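Lasst uns die Sachen doch einfach behalten

4 Nov 2021

Mein Drucker ist tot. Also nicht richtig tot. Er zieht Papier ein, er rattert, er leuchtet. Er druckt nur nicht mehr, und im Display steht eine vierstellige Nummer, zu der im Handbuch steht: Wenden Sie sich an den Kundendienst. Der Kundendienst sagt: Neukauf. Vier Minuten Telefonat, davon drei Warteschleife mit Klaviermusik.

Ich schreibe das hier schnell runter, weil ich gleich zum Zug muss und weil ich mich sonst wieder beruhige. Und beruhigen will ich mich nicht.

Es geht um Reparatur. Schon wieder, ja. Das Thema ist in den letzten Jahren so oft durch die Feuilletons gezogen worden, dass man es kaum noch anfassen mag. Reparaturcafé, Omas Nähkasten, früher hielt alles länger. Das meine ich alles nicht. Früher hielt auch vieles nicht. Der Mixer meiner Eltern ist dreimal durchgebrannt, und einmal hätte er fast die Küche mitgenommen. Ich habe keine Sehnsucht nach diesem Mixer.

Was mich ärgert, ist etwas anderes. Dass mir die Entscheidung abgenommen wird. Ich darf ein Ding kaufen, bezahlen, nach Hause schleppen, und ab da gehört es mir irgendwie nur halb. Ich darf es benutzen, solange es will. Wenn es nicht mehr will, darf ich es wegbringen. Dazwischen: nichts. Eine verklebte Naht, eine Schraube mit einem Kopf, für den man erst ein Werkzeug bestellen muss, ein Ersatzteil, das es nur im Verbund mit vier anderen gibt, die alle noch tun.

Beispiel Wasserkocher. Der von Kisley, den wir im Büro hatten. Deckelscharnier gebrochen, ein Stück Plastik so groß wie ein Fingernagel. Kocher sonst tadellos. Ich habe dort angerufen, ich habe geschrieben, ich habe ein Formular ausgefüllt, in dem man den "Anlass Ihrer Freude oder Unzufriedenheit" ankreuzen musste. Antwort nach zwei Wochen: ein Rabattcode für das Nachfolgemodell. Das Nachfolgemodell hat das gleiche Scharnier. Ich hab nachgesehen.

Man kann jetzt sagen, mein Gott, ein Wasserkocher. Kauf halt einen neuen. Das sagt mein Bruder auch immer, und er hat ja recht, rein rechnerisch. Der neue kostet weniger als die Zeit, die ich mit dem Formular verbracht habe. Genau das ist aber der Punkt, an dem die Rechnung faul wird. Sie stimmt nur, weil alles, was danach kommt, nicht drinsteht. Der Kocher verschwindet ja nicht. Der liegt dann irgendwo. Irgendwer zerlegt ihn oder zerlegt ihn nicht, irgendwer atmet das ein. Steht auf keinem Kassenbon.

Clementina Cardoso kennt das von der anderen Seite. Sie hat einen Laden, Teixeira heißt der, nach ihrer Großmutter, zwei Räume und ein Hof. Waschmaschinen, Rechner, Staubsauger, im Winter viele Heizlüfter. Ich war im März das erste Mal bei ihr, wegen einer Spülmaschine, und bin seitdem öfter da als nötig. Sie führt Buch über alles, was reinkommt, in einem richtigen Buch mit Linien. 1,151 Geräte im letzten Jahr, hat sie mir vorgelesen (sie schreibt die Zahl mit Komma, ich lass das so). Davon 559 wieder zum Laufen gebracht. Bei 61 hat sie gar nicht erst aufgemacht, zu gefährlich oder zu eklig. Der Rest: ging nicht. Und bei den meisten aus diesem Rest, das hat sie betont, lag es nicht am Schaden. Der Schaden war klein. Es lag am Teil, das es nicht gab, oder am Gehäuse, das beim Öffnen zerbricht. Sie muss den Leuten dann sagen, dass der Fehler gefunden ist und trotzdem nichts hilft. Die schauen sie an wie einen Zahnarzt.
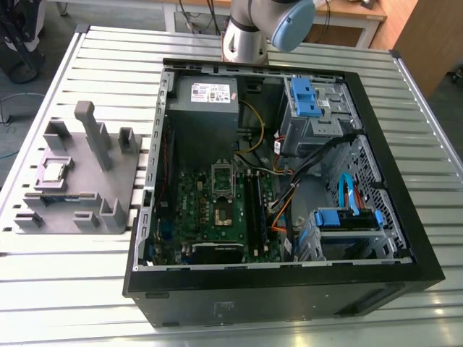
Sie ist übrigens keine Romantikerin. Wenn sich etwas nicht lohnt, sagt sie das, manchmal bevor man die Tür richtig zu hat. Einen Heizlüfter mit angeschmortem Kabel gibt sie nicht zurück, da kann man betteln. Ich glaube, das fehlt in der ganzen Debatte: dass Reparieren auch heißt, etwas aufzugeben, aber eben nach dem Reinschauen. Mit Gründen. Und nicht weil am Telefon jemand "Neukauf" sagt, der das Gerät nie gesehen hat.

So. Die Gegenargumente, ich kenne sie, ich habe sie mir diese Woche auf einer Podiumsdiskussion anhören müssen. Ein Herr von Trastomo war da, sehr freundlich, sehr guter Anzug. Drei Sachen sagt die Industrie immer.

Erstens Sicherheit. Laien könnten sich verletzen. Stimmt. Laien können sich auch mit einem Brotmesser verletzen, und trotzdem wird mir das Brot nicht nur noch geschnitten verkauft. Bei Hochspannung bin ich dabei, da soll man nicht ran, da soll ein fettes Warnschild drauf. Aber ein Scharnier? Eine Dichtung? Ein Akku im Rasierer? Ich bitte euch. Und Leute wie Cardoso sind gar keine Laien, die bekommen die Unterlagen trotzdem nicht.

Zweitens das Design. Der Kunde wolle es dünn, leicht, wasserdicht, ohne sichtbare Schrauben. Will er das? Mich hat keiner gefragt. Ich möchte Schrauben sehen. Ich fände es beruhigend, Schrauben zu sehen. Auf dem Podium hieß es, die Marktforschung sei da eindeutig, gezeigt wurde sie nicht. Ich vermute ja, man hat die Leute gefragt, ob sie es gern schön hätten. Ja klar hätten sie es gern schön.

Drittens, und das ist das einzige, bei dem ich kurz still war: die Lagerhaltung. Ersatzteile über zehn, fünfzehn Jahre vorzuhalten kostet Geld, Fläche, Personal, und am Ende wird die Hälfte verschrottet. Da ist was dran. Ein Lager voller Scharniere, die keiner abruft, ist auch Müll. Nur hat der Herr im Anzug dann erzählt, dass sein Haus über 3,000 verschiedene Produktvarianten führt. Dreitausend! Bei Trastomo, die machen im Wesentlichen Toaster und Bügeleisen. Da liegt das Problem doch auf dem Tisch. Wer jedes Jahr ein neues Scharnier erfindet, muss natürlich viele Scharniere lagern. Macht halt eins. Ein gutes. Baut es zwanzig Jahre lang ein, in alles.

Gab Applaus für die Frage, aber keine Antwort. Die Moderatorin musste weiter, Zeit war um.

Was ich dagegen wirklich unterschätzt habe, ist die Software. Ich bin da nicht vom Fach. Aber bei einem Bekannten geht seit dem Sommer das Thermostat nicht mehr, Marke Clidier, ein hübsches rundes Ding an der Wand. Mechanisch einwandfrei. Die Firma hat den Dienst eingestellt, mit dem es redet. Jetzt zeigt es eine Uhrzeit an, die nicht stimmt, und heizt auf siebzehn Grad, immer. Da ist nichts kaputt! Da hat jemand in einem Büro einen Haken aus einem Kästchen genommen. Er hat es abmontiert und das Loch zugespachtelt und sich beim Trödel einen Drehregler aus den Achtzigern geholt. Drei Euro. Geht.

Wie soll man so was nennen? Enteignung ist mir zu groß. Aber irgendein Wort in der Richtung braucht es, denn "Produktlebensende", wie es in der Mail hieß, ist eine Frechheit. Das klingt, als sei das Gerät nach langer Krankheit friedlich eingeschlafen.

Ich höre jetzt oft, der Verbraucher habe es in der Hand. Bewusst kaufen, Testberichte lesen, mehr ausgeben. Mag ich nicht mehr hören. Erstens kann nicht jeder mehr ausgeben, das sagen immer die, die können. Zweitens weiß ich im Laden ja nicht, wie das Ding innen aussieht. Der teure Toaster ist unter Umständen genauso verklebt wie der billige, nur in Mattschwarz. Ich hab für meinen Drucker damals mehr bezahlt, extra. Qualität und so. Siehe oben.

In Frankreich klebt seit diesem Jahr ein Reparaturindex auf manchen Geräten, eine Note von null bis zehn. Ist sicher nicht perfekt, die Hersteller rechnen ihn selber aus, was ein bisschen ist wie Zeugnisse selber schreiben. Aber immerhin steht da was. Man kann im Laden stehen und sagen: eine Vier, nee danke. Ich hätte das hier gern auch. Ich hätte außerdem gern, dass Ersatzteile einzeln verkauft werden müssen und zu einem Preis, der in irgendeinem Verhältnis zum Gerät steht. Dass Schaltpläne an Werkstätten rausgehen, auch an kleine, auch an welche mit Hof. Und dass auf Reparaturen weniger Mehrwertsteuer liegt als auf Neuware, das wäre morgen machbar, das haben andere Länder längst probiert.

Und ich hätte gern Nachwuchs. Cardoso sucht seit zwei Jahren jemanden. Es melden sich Leute, gute Leute, und dann rechnen sie nach, was sie verdienen würden, und melden sich wieder ab. Eine Stunde Arbeit von jemandem, der einen Fehler findet, kostet mehr als eine neue Maschine vom anderen Ende der Welt, inklusive Verpackung, inklusive Schiff. Daran ist nicht die Stunde schuld. Die Stunde ist normal bezahlt, eher knapp. Die Maschine ist zu billig. Darüber will natürlich niemand reden, kein Politiker stellt sich hin und sagt, Toaster müssen teuerer werden. Verstehe ich sogar. Ich würde auch nicht gewählt werden wollen mit dem Satz.

Aber irgendwo muss man ja anfangen. Meinetwegen bei den Scharnieren.

Muss los. Der Drucker steht im Flur, in einer Tüte, und kommt heute Abend zu Teixeira. Kann sein, dass er bei denen landet, die nicht gehen. Dann hat wenigstens mal jemand reingeschaut. Wer bis dahin weiß, was Fehler 6104 bedeutet: bitte in die Kommentare, ich les die im Zug.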